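Share 42
Comments 3

BANDEN WORKERS' COUNCIL: "SHOW US THE HOURS" BEFORE ANY MORE AUTOMATION AT CARRILLO

Packers asked to train their own replacement tools want job numbers in writing

BANDEN, 2021-05-15 - The Workers' Council at the Carrillo parts and returns center in Banden said it will not endorse a second phase of the packing automation program run by Favetti, the company's outside contractor, until management puts its staffing plan on paper.

The program has been described to employees as a way to "take the strain out of packing." The council has heard that before. The conveyor line installed by Sandau was also supposed to take the strain out of packing, and what packers remember of it is a faster line and a shorter break.

Under the first phase, 34 packers take turns away from their regular stations to work at a table with hand-held grippers. They open bins, place packages and put lids back on, and the recordings are used to teach a robot arm to do the same job. By Favetti's own log, the group had completed 1,904 recorded tasks when the first phase closed.

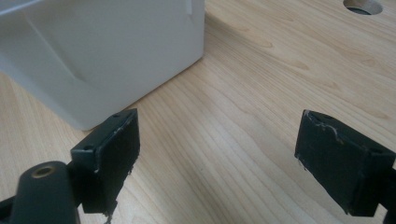 The council's first concern is the condition and handling of the equipment. Packers are told the grippers stand in for a robot's hand, and that small differences in how they are held will show up later in how the machine behaves. If that is so, the council would like to know who inspects them. The dark finger blocks are scuffed and chipped along their upper edges, and the left one has a ragged lower edge that looks torn or broken away. No inspection sheet has been shared with the people holding them. A box cutter in that shape would be pulled from the floor at Carrillo the same shift.

Favetti has told the council that wear on the fingers does not affect results. It may be right. The council has asked for the data behind that statement and has received a slide.

The second concern is pace. A packer at a regular station closes a bin by hand and moves on. With a gripper in each hand the same job is slow, and the wrists do work they are not used to. Of the 103 comment cards turned in at the end of the first phase, the largest group mentioned sore wrists or forearms. Management's summary of the cards called the feedback "engaged."

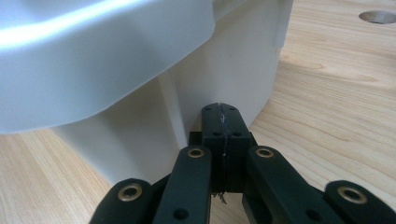 What the Council Is Asking For

The council wants four things settled before phase two begins.

- A written statement of how many packing positions Carrillo expects to keep once the robot arms are running, by shift.
- Pay for recording work at the skilled rate. Management has called it "light duty" in one memo and "expert demonstration" in another, and it is paid as the first.
- A limit on continuous time with the grippers, with a break that is not taken out of lunch.
- A maintenance record for every gripper, posted where packers can read it.

None of this would stop the program. Several council members like the work and have said so. They would like to know whether they are being trained for a new job or helping to close an old one, and they do not think "both are possible," the answer given at the May meeting, is good enough.
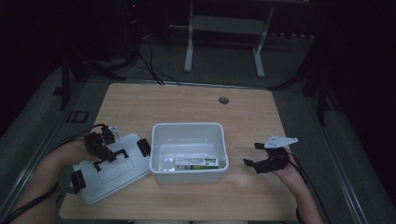 Carrillo has said that packers who take part will be "first in line" for jobs looking after the robots. The council asked how many such jobs there will be and was told the number depends on how the rollout goes. It also asked whether those jobs would be with Carrillo or with Favetti, which would matter a good deal for seniority and pensions. That question is still open.

The council has offered to meet again before the end of the month and has asked that Favetti attend with its figures.

About the Council
The Banden Workers' Council represents hourly employees at the Carrillo center in packing, returns and receiving.

Comments (3)

returns_side
I did my turn on the grippers and my thumbs hurt for two days. Lids are the worst part. The guy from Favetti was nice enough but he wasn't the one doing it.

oldlinehand
We got the same speech when Sandau put in the belt. Ask how many people are on nights now compared to then.

banden_mom4
So is the skilled rate backdated if they agree to it? Release doesn't say. Phase one people should get it too.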